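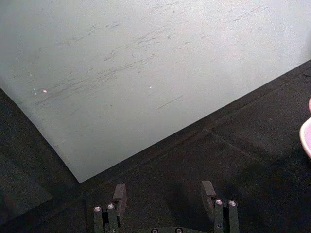

*Page last changed: June. Oven section redone, garage bit added.*

# Moving out of a rental: how to do the clean yourself

Wrote this after our second move in Cairns. Adding to it as people email me stuff. It's for a normal sized unit or small house, no pool, no acreage. If you've got a pool get someone in.

Rules differ between states so read your own lease. I'm not a lawyer, I just scrub things.

## Before you touch anything

Find your entry condition report. The one you signed when you moved in. Paper, email, whatever. If you can't find it ask the agent for a copy, today, they take ages.

Read it room by room. Anything already marked as damaged when you moved in, leave it. Don't try to fix a chip that isn't yours. I spent a whole morning once filling holes in a hallway that were on the report as "existing, multiple". Never again.

Then photos. Every room, from each corner, before the clean and again after. Inside of cupboards too. Put them somewhere you won't lose when you swap phones.

## What to get

- sugar soap (I use Rerier, any is fine)
- bicarb and white vinegar
- dish soap, the plain one
- microfibre cloths, more than you think. Then a few more
- melamine sponges
- an old toothbrush
- rubber gloves
- plastic scraper, the kind for windscreens or paint
- flat mop
- bucket x 2, one for clean water
- vacuum with the skinny nozzle
- garbage bags

Skip the fancy oven gel unless the oven is truly bad. Skip anything with bleach if you've got coloured grout.

## Order of attack

Empty the place first. Completely. Cleaning around boxes is a waste of your life.

Then top to bottom, back of the house to the front door. Kitchen gets started early as things need to soak. Floors dead last, walking backwards out the door with the mop.

If you only have one day:

1. Oven racks in the tub with hot water and dish soap
2. Oven paste on, door shut
3. Fans, lights, tops of things
4. Walls and doors
5. Windows and tracks
6. Bathroom
7. Back to the oven
8. Rest of kitchen
9. Vacuum, mop, go

Two days is nicer. Do the kitchen and bathroom on the first.

## Oven

Bicarb and a bit of water, mix to a paste like toothpaste. Smear it everywhere except the elements. Leave it overnight if you can, a few hours if you can't. Wipe out with a wet cloth, then spray vinegar on whatever's left, it fizzes, wipe again. Scraper for the burnt lumps on the floor of the oven.

Glass door: check if the inner pane lifts out. Heaps of them do. Look up your model before you start yanking.

Don't forget the drawer under the oven. And the top edge of the door. Agents run a finger along that.

Rangehood filters come down, into the sink, hottest water you can stand plus dish soap. Thirty minutes. Toothbrush. Dry them standing up before they go back.

## Walls, doors and other pale flat stuff

Where people lose the most time, so go easy.

Dust first with a dry cloth or the vacuum brush. Wet dust turns to mud and you'll be chasing it all day.

Sugar soap in warm water, follow the bottle. Wring the cloth right out. Start at the bottom of the wall and work up, then rinse with clean water from the other bucket. Bottom up sounds wrong but drips running down over a dirty wall leave stripes.

Scuffs on pale boards, shelves, cupboard doors: get your head down low and look across the surface with a light behind it. A matte grey-white board with dark scuffs all over the middle, like the one at the top of the page, looks like a big job. Try the soft things first:

- damp cloth and dish soap
- then a pencil eraser, a clean white one
- then melamine sponge, light pressure, test in a corner

Melamine is basically very fine sandpaper. On gloss it leaves a dull patch that looks worse than the scuff. On low sheen wall paint it can take the paint with it. Ask me how I know.

Run a fingernail over what's left. If the nail catches it's a scratch and no amount of scrubbing will get it out. Stop. A few light scratches are normally wear and tear anyway.

Blu tack marks: roll a fresh blob over the old blob. Greasy shadow left behind, dab with dish soap, leave ten minutes, wipe.

Nail holes: ASK before you fill. Some agents want it done, some will charge you for a bad patch job. Get the answer in an email.

## Windows and tracks

Tracks first. Vacuum dry with the skinny nozzle, then bicarb along the track, splash of vinegar, toothbrush, wipe out with a cloth wrapped round a butter knife.

Glass: a drop of dish soap in a bucket of water and a squeegee. Do it out of direct sun or it streaks. Flyscreens usually pop out, hose them on the lawn, lean them on a fence to dry. Put a bit of tape on each one and write which window it came from. They all look the same and they are not the same.

## Bathroom

Turn the exhaust fan on and open whatever opens.

Shower screen: warm vinegar in a spray bottle, leave it, wipe with a damp cloth, rinse, squeegee. Not on natural stone, vinegar wrecks marble. If you have stone just use the plain soap.

Grout: bicarb paste and the toothbrush again (different toothbrush from the oven please). Mould on silicone that's gone black right through isn't coming out. Report it, don't pick at it.

Drain covers up, hair out. Gross but quick.

Toilet, including behind it and the hinges of the seat. Most seats have a clip so you can take the whole seat off. Changed my life.

Exhaust fan cover: unclip, wash in the sink, dry, back on.

## Carpets

Check the lease for what it says about carpet cleaning. Some ask for a professional and a receipt, and whether they're allowed to depends where you live. Look up the tenants' advice line in your state, they are lovely and it's free.

If you're doing it yourself hire a machine in the morning, return it at arvo. Vacuum twice beforehand. Go slow on the suck-up pass. Wet carpet in June dries alot slower than you'd like down south. Up here it's fine.

## Garage and outside

New bit, thanks to Siv Holmgren who emailed after she lost money over a garage floor.

- Oil spots: cover with cheap clay kitty litter, grind it in with your shoe, leave overnight, sweep. Then dish soap and a stiff broom
- cobwebs in the corners and round the roller door
- wipe out the meter box and letterbox
- mow, edge, pull the obvious weeds
- bins emptied and rinsed. Check collection day early or you're stuck with full bins

Siv also says check the top of the hot water system for wasps nests. Fair enough.

## Stuff people forget

- light switches and the bit of wall round them
- tops of door frames
- ceiling fan blades (old pillowcase over the blade, pull it back, dust stays inside)
- inside the dishwasher filter
- air con filters
- skirting boards behind where the couch was
- wardrobe tracks
- smoke alarm covers, vacuum brush only, don't spray them
- remote controls for the air con and garage. Leave them on the bench with the keys

## Keys and the final inspection

Count your keys against the entry report. Return all of them including copies you had cut. Get a receipt or at least a text saying they've got them.

Ask if you can be at the inspection. Ceslow let us come along and it was the best thing we did. She pointed at a smear on the pantry door, I wiped it, done. When we weren't there the time before (other agency, place on Drorkance Street) they wanted $300 for "general clean" and it took weeks of emails to get it down.

If they do come back with a list, ask for photos and ask for the chance to go back and fix it. Be polite. Send your after photos. Compare each item with the entry report and reply line by line.

## What it costs

Supplies for us came to $30, we already had the mop and buckets. Carpet machine extra. Quotes for a bond clean vary wildly so get a few, and ask if they'll come back for free if the agent isnt happy. In writing.

To do on this page: blinds, the vertical ones with the little chains. Still haven't found a good way. Email if you have.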